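Hosting Support Engineer (Security), Storivico

Storivico runs managed hosting for small online stores and membership sites. We are hiring a support engineer to handle security tickets and server patching. The job is full time and remote, with a start date in November.

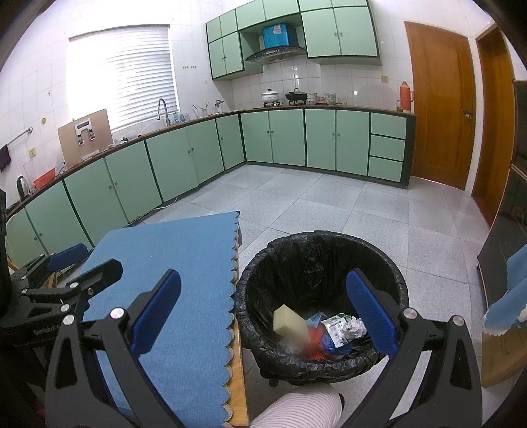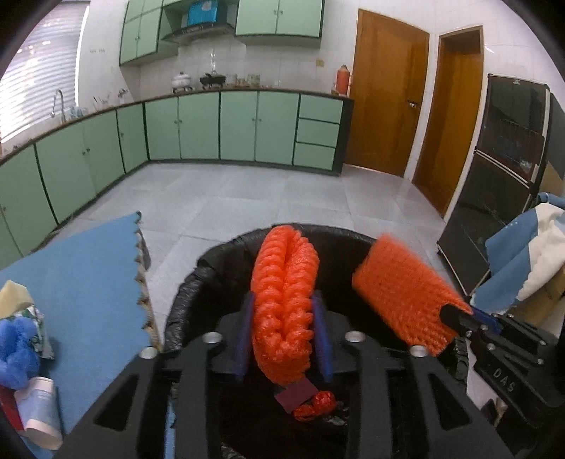 You would join a team of 8 and report to Hafþór Briem, who runs server operations. Most of the work is on Norðdahl, our shared cluster of 56 servers. Two people are on call each week, and you would take your turn after the first two months.

What you will do:
Answer tickets about hacked sites, spam sent from customer mailboxes, and expired certificates
Clean infected accounts and write up how the attacker got in
Test and roll out kernel and PHP updates
Keep the firewall rules in Cirneo, our in-house config tool, up to date
Help move the last 122 accounts off the old Goltmont control panel

What we need from you:
Two years of Linux administration, paid or not
Comfort reading web server and mail logs
Some shell scripting, plus basic PHP or Python
Clear written English, as most customers reach us by email

Experience with ModSecurity is useful. We don't ask for a degree or certificates.

Shifts run 8 a.m. to 4 p.m. or noon to 8 p.m. Eastern. On-call weeks are paid extra.

To apply, send a resume and a short account of a server problem you fixed to Hafþór through the contact form. Please put "Support Engineer" in the subject line. The first interview is a phone call, followed by a paid test task on a spare server.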